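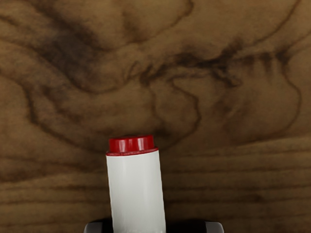

*6 min read · progress update, August 26, 2025*

Hi Nazar,

You asked for the long version this time, so get a coffee. I'll do the money at the end because there isn't much of it to talk about.

The short version of the long version: the simulated half of the Plestell work is in good shape, the checking tool is finally something I'm not embarrassed by, and the language side (the written instructions that go with each example) is behind. I'd like to move some hours around to fix that, and I've put the request further down.

## Where the examples stand

We set out in April to collect 3000 simulated demonstrations of desk tidying, all driven by a person through the hand controller, with nothing scripted. We passed that number earlier this month! Not all of them are keepers, and I'll get to that, but the raw pile is there and it's backed up in both places you asked for.

Most of the pile is the marker-and-cup task. The arm starts up and away from the table, comes down, takes the marker by the barrel and puts it in the pencil cup. I know it sounds like a tiny thing to spend a summer on, and my sister has stopped asking what I do all day, but it has a bit of everything we care about. The marker can lie at any angle, it has a cap end and a plug end that both happen to be red, and the cup has an opening you need to come at from above with the marker more or less upright. If the grasp is sloppy, you find out at the rim.

We record two views for every example, one from the gripper and one from across the table. The gripper view is the one the learner leans on late in the motion, when there's a marker between the fingers and the only other thing to go on is tabletop. The table view does the work early on, when the arm still has to figure out where anything is.

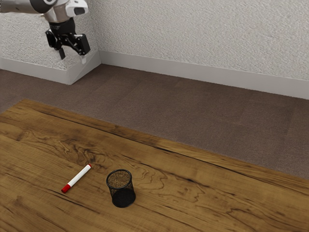 *Marker-and-cup task, table view: gripper open and up by the wall, marker and mesh cup on the table.*

A word on the mesh cup, because you asked in April why we didn't just use a plain one. I wanted something you can partly see through. Our earlier runs with a solid cup taught the learner to look for a big dark blob, and then it went hunting for big dark blobs everywhere – chair legs, a stapler, its own wrist once. The mesh is harder and slower to render and I still think it was the right call. Same story with the table. The grain is busy on purpose, with lots of swirls and dark streaks, and we swap the surface and the carpet between batches so the learner can't memorize a knot in the wood and call it a landmark.

## What we threw out

This is the part I'd underline if I were you. In the last review batch I went through 900 examples by hand with the new checking tool, and I dropped 61 of them. The reasons were pretty dull:

- The driver paused for ages in the middle of a reach, usually to scratch a nose or answer a message. The learner copies pauses very faithfully.
- The marker got nudged on the way in and the driver chased it around. A few of these are useful as recoveries and I kept those in a separate folder, but most are just messy.
- The two views drifted out of step, so the gripper view showed a closed hand while the table view still had it open.

That third one was my fault. I'd changed how the recorder buffers frames and didn't test it with long sessions. It's fixed, and I reran the sync check over everything recorded before the fix. Anything that failed is flagged and won't go into training.

I also changed the instructions we give drivers. They used to say "pick up the marker and place it in the cup," and people developed very strong personal styles. One driver always swung wide from the left, and you could tell whose examples they were within a second. I'm fine with variety, but I'd like it spread out a bit, so now each session comes with a card that says where to start and which way to approach. Grumbling was mild.

## Training so far

The first learner trained on the cleaned set got the marker into the cup in 59 percent of its simulated trials. I was hoping for better, and I'm still pretty happy with it, because the misses are so consistent. It nearly always finds the marker and nearly always closes on it. Then it lifts, gets over the cup and lets go a touch too soon. The marker catches the rim and tips off. That tells me we're short on good examples of the last little stretch, the lowering and the release, and that's a cheap thing to collect. We can start the scene with the marker already held and record only the ending.

I haven't tried any of this on the real arm at Trorkisham and I don't want to yet. I know the slot is booked for us. I'd rather swap it for a later one than show up with a learner that drops things at the rim and spend two days learning what we already know. Would you be willing to ask them? They like you more than they like me.

## The bit that's behind

Every example needs a written instruction, and ideally a few worded differently. Maksymiv was going to handle these for us and the first delivery was lovely, really natural phrasing. The second was clearly the same sentence put through a thesaurus ("deposit the writing implement"), and I sent it back. We're now waiting, and I don't have a firm date from them.

So my request is to move the hours set aside for the second scene (drawer and folder) over to writing these ourselves until we've caught up. The drawer scene would start later. I think that's okay, seeing as the drawer still pops off its rails if you look at it wrong and I'd be glad of more time on it anyway.

## Money and odds and ends

Spending is under plan, mostly because rendering on the Esent machines went faster than I budgeted for. I haven't moved the leftover anywhere. If you agree to the hours change, it stays inside the same line and there's no paperwork on your side beyond a yes by email.

The hand controller with the sticky trigger has been replaced. The old one is in the drawer (the real drawer, which works) in case anybody wants it for parts.

Next up for me is the lowering-and-release batch, then a retrain on the same settings so we can compare fairly. I'll send you the results as soon as they're in, good or bad. The two things I need from you are the yes or no on hours and the word to Trorkisham about the slot.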